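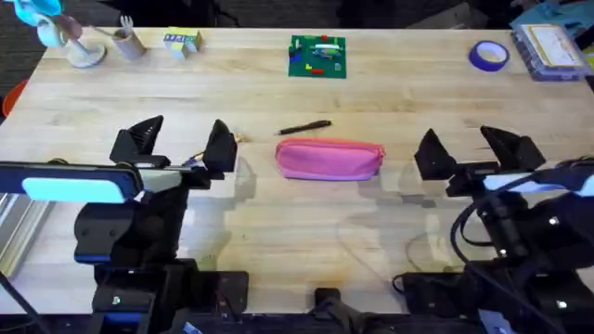 I wrote this bit of the Flarnine desk guide for anyone who, like me, owns a zipped pencil case that swallows pens whole. Clear some table first – you'll want room to spread out.

**Packing the case**

1. Open the zip all the way. I never force mine – if it sticks, ease it back a little and try again.
2. Tip everything out and test each pen on scrap paper.
3. Put the markers in first, caps on, then slide the thinner pens in beside them.

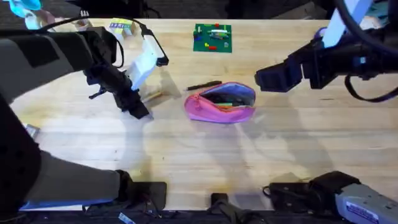 Sowah wrote in to say that markers ought to go in last, or you end up digging under them for a biro. Fair enough, do it that way if you use biros more!

**Caution:** a loose cap will ruin a lining. I push each one until it clicks. 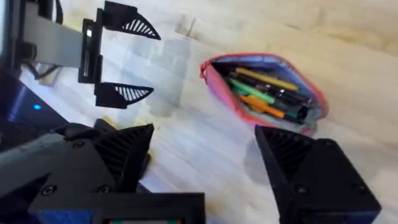

Page 97

**Closing up**

4. Tuck the pen ends down below the zip, all the way along.
5. Hold the fabric at one end and pull the zip gently with your other hand (I used to yank mine, and that's how I lost the puller off my old Pronska one).
6. Give it a little squeeze. If it feels lumpy, something's lying across the others.

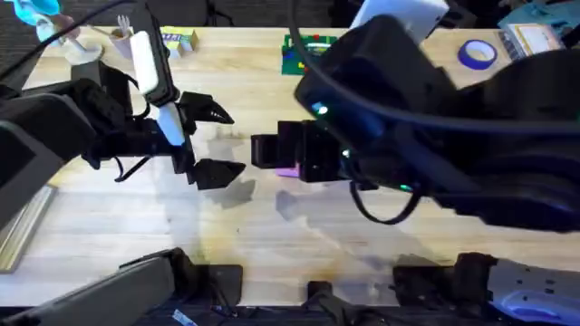
Can I wash a fabric case?

I do mine by hand in cool water with a drop of washing-up liquid, then leave it open to dry overnight.

**Note:** spare zip pullers are listed under part 2574.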